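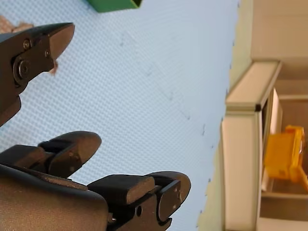
GEOG 3106: Everyday Economies
Lecture 2: Deposits, or Why Your Garage Smells Like Soda

Bring these notes to section. They cover the lecture in order, minus the part where the projector died and I drew a supermarket on the whiteboard. Nobody should be tested on that drawing.

Last time we looked at prices that stay put once you have paid them. A deposit is a stranger creature. You pay it at the register, you're told it is still your money, and you get it back only if you do a small chore. Economists call this a refundable charge. Most households call it the bag behind the door.

Terms you need

Deposit: the extra amount charged on a container when it is sold.

Redemption: handing the empty back and getting the deposit returned.

Redemption rate: the share of containers sold that come back for a refund. Watch the bottom of this fraction. Some reports divide by everything sold, some only by the containers the law covers, and the second number always looks healthier.

Unclaimed deposits: money paid on containers that never come back. Somebody keeps it. Finding out who is the quickest way to understand any deposit law.

Handling fee: a payment to the store or depot for putting up with you and your bag.
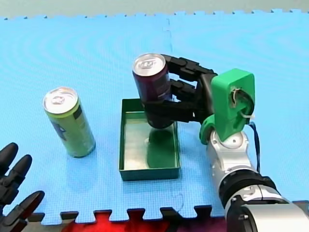 Notes prepared by the course instructor, Everyday Economies
Revised in May. Older copies have the wrong reading list.

How the money moves

Our running case is Mestholm, a made-to-order town for this course in that it has one supermarket, one depot and a great many opinions about both. Follow the deposit through it.

The drinks distributor, Cluria, adds the deposit to what it charges the supermarket. The supermarket adds it to what it charges you. You drink the thing. You return the empty to the supermarket or the depot, which pays you out of its own drawer and then asks Cluria for the money back, plus the handling fee. Everyone in the chain is out of pocket for a while except Cluria, which has been holding the cash since the first truck left the lot. Students usually spot this around the second diagram and become indignant. Hold on to the indignation, it's useful in Lecture 4.

Now suppose you throw the empty in a ditch. You have lost the deposit. The supermarket has lost nothing, and doesn't have to find room for your empty either. Cluria still has your money, unless the law says it goes to the town or the state. In other words, there are deposit systems in which the company in charge of collecting containers does better when fewer of them are collected. I leave you to decide how hard such a company will work on its signage.

Who brings things back

The textbook answer is that people return containers when the refund is worth more than the bother. This is true and tells you almost nothing, as bother is different for everyone. Consider:

People with a car and a garage save up and make one trip. They are mostly being paid to drive somewhere they were going anyway.

People with neither tend to return a few at a time, or leave them beside the bin for somebody else.

People who collect other people's empties are doing a job. The pay is per piece, the hours are early, and the work shows up in no labor survey that I have been able to find.

The Gevel study in your packet followed 48 households in Mestholm for a season and asked each one to keep a diary. Read the diaries before you read the findings. The findings talk about convenience. The diaries talk about a return machine that rejects anything with a dent, a line that starts before the store opens, and one long-running marital dispute over whether rinsing is required. (It isn't, in Mestholm. The dispute continued.)
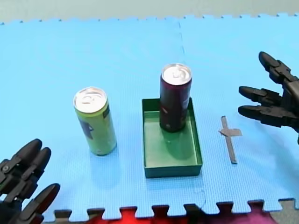 Two beverage cans and a shallow tray.

Why cans do better than bottles

In most places with a deposit on both, cans come back at a higher rate. The packet offers several explanations and you should be able to argue for at least one of them.

Weight. A bag of empty cans can be carried by a child. A bag of glass is an afternoon.

Scrap value. Aluminum is worth something even without the deposit, so there's a buyer at the end of the line who wants it. Glass has to be talked up.

Shape. Cans vary less than bottles do, and machines like things that don't vary. Plastic bottles come in every silhouette a marketing department can dream up, and the return machine has views about most of them.

The weak point in all of this is that people who buy cans may simply be different from people who buy bottles. The Gevel authors mention the problem in a footnote and then walk briskly away from it. If you want an easy paragraph in your essay, walk back.

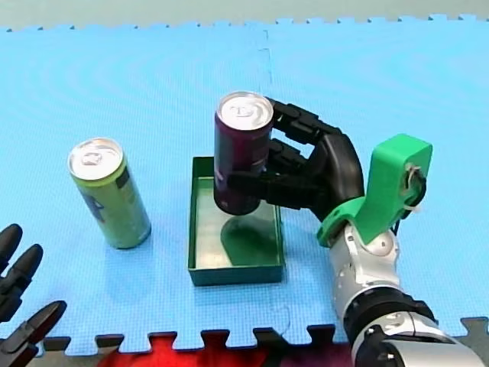
The Marín comparison

Marín runs the same deposit as Mestholm with a different arrangement for returns. Stores there don't have to take anything back. Everything goes to a depot on the edge of town, open in the mornings, reachable by a bus that is fond of its own schedule. You can guess which town has the better redemption rate. Try also to guess which town's supermarket lobbied for which system, and look at the floor plans in the packet for a hint.

For section

Come ready to say where the unclaimed money should go and who would complain.

Read the household diaries and pick one entry that the textbook answer can't explain.

The first essay is due before Lecture 5, at 3000 words. Quoting these notes back to me at length counts toward the limit and against the grade.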